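Household Goods and Stock Keeping: Notes for Week 4
Course reader, Oanh Hồ
Print this page | E-mail this page
Reading time: 2 min 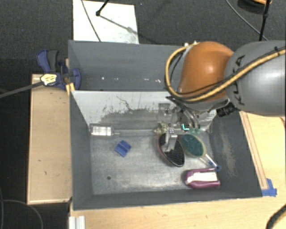

Household objects in a gray bin.

1. What is a stock unit?

A stock unit is the smallest thing a shop counts separately. The same soap dish in two colors makes two units. Students often mix this up with the product line, so please read the first chapter again before Tuesday.

2. The Stondum case

Stondum is a small seller of kitchen and bath goods. When the owner made the first list, it had 925 stock units. Of these, 134 were sold every week, and 54 were not sold at all during one year. The whole store held 3,325 pieces in January.

Erick Nyanda, who wrote the case, asks us to look first at the 54 units. They take shelf space, and the money paid for them stays on the shelf also. The owner wanted to keep them for old customers. We will discuss if this was a good decision.

3. Words to know

Lead time: the days between the order and the delivery.
Safety stock: extra pieces kept for the case that a delivery is late.
Dead stock: goods that have no buyers for a long time.
Mixed bin: one bin which holds different units together. It saves space, but counting it takes longer.

4. Homework

Compare the suppliers Grundanex and Kurkar in the case. Grundanex is cheaper, Kurkar delivers faster. Write one page and say which one you would choose for dish brushes. Please bring it on paper.

Shares: 6 | Comments: 2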